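Wundthorpe flooring rules revised

August 29, 2020

Wundthorpe district has revised its slip resistance rules for hard floors in shared workspaces. The change follows a survey in June of 282 rooms, in which 17 fell short of the minimum rating.

Tiled floors must now be tested every seven months. Matúš Pešek of Enley, the firm that carried out the survey, said most of the failures were on older glazed tile.

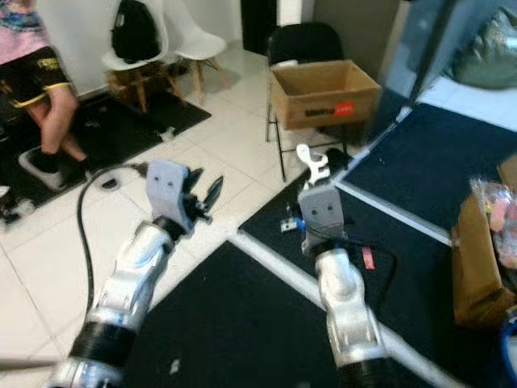 Owners of the 17 rooms have 248 days to retest. Results go to the district office in Cairns Road.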